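Grestis Forum > Shop Floor Talk > They automated my sorting bench and now I have opinions
7 replies

benchwarmer_kay
Seven years I sorted wooden toy blocks for Skiltura. In July management put an arm on my bench and changed my title from Sorter to Cell Attendant. Pay went up a little. Conversation went down a lot. Has anyone else been promoted to watching?

Dovetail_Rick
Congratulations on your attendance. We got ours last year in packing. I used to have sore wrists and now I have a sore neck from looking up at the status light, so call it a draw.

urszula.w
I'm on the other side of this, I do line setup at Anerer. Kay, did they train you on it or just hand you the binder?

benchwarmer_kay
Binder. 234 pages, and the section on what to do when it stops is a phone number.

urszula.w
Then ask for real training, in writing. I mean it. The people who learn to teach positions and change a program end up on a better pay grade. The people with the binder end up sweeping. — Urszula Walczak

old_glue_pot
Better pay grade for how many, though? We had five on my line at Urbańczyk. One went to the course. Two moved to shipping, two took the package. The one who went to the course now gets called at 4 a.m. when the thing faults. Some ladder.

urszula.w
Fair, and I won't pretend the numbers come out even. But those jobs were going to be cut by somebody with a spreadsheet either way. I'd still rather see people ask for the course than not.

old_glue_pot
"Either way" is what they told us too. Funny how it's always weather and never a decision.

Dovetail_Rick
Before you two get the thread locked: Kay, what does it do all day? Ours picks up a box, thinks about its life, and puts the box down.

benchwarmer_kay
Pushes blocks around on a board, mostly. There's no gripper on ours, it's a plain dark rod, like being replaced by a broom handle. On a good shift it gets through 672 pieces. My best ever by hand was almost 317 before lunch, so do your own math, and remember that I also answered the phone.

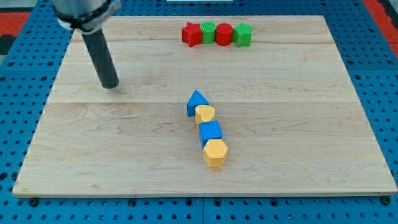 The part I didn't expect to miss is deciding things. I used to pull a block if the grain looked ugly or an edge felt rough, and I never had to explain it to anyone. Now there's a reject rule and the rule has never held a block in its hand. I flagged three bad hexagons last week and had to fill out a form for each one. The form has a box for "operator feeling." I wrote "yes."

Dovetail_Rick
Framing that.

urszula.w
That's worth raising with whoever wrote the rule, by the way. At our place the reject limits got rewritten after the old sorters sat down with the programmer for an afternoon. He had never handled the parts before. Bring the rough ones and let him run a thumb along them.

old_glue_pot
Did the sorters get paid for the afternoon?

urszula.w
They did. And lunch.

old_glue_pot
Hm. What kind of lunch?

benchwarmer_kay
OK, I'll ask about the course and the sit-down both. If I get a sandwich out of it I'll report back.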